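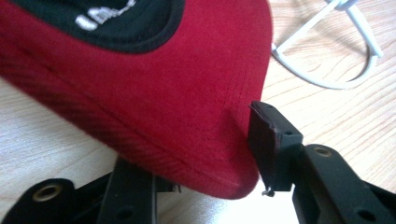 Figure 3. Hand-held gripper at a red cap, right finger pad in contact with the fabric.

Abou Zeid, Navside Documentation
Last updated: April

3. Planning the equipment order

Complete this section before requesting a quote from Navside.

1. List the items to be handled. Mark soft goods such as caps separately — they deform under the pads and need more trial time.
2. Enter the number of hand-held grippers per table. The base price is 3,815 per unit, fingers included.
3. Add spare finger pads. Budget one set per 1,000 grasps.
4. Add 46 per unit for threaded inserts and screws.
5. Send the completed sheet to the Lordale office. Orders for the Bernesmont site use the same sheet.

NOTE: Table, lighting and storage are not part of the base price.

CAUTION: Do not order pads by finger length alone. Check the hole spacing on the finger first. Opened pad sets cannot be returned.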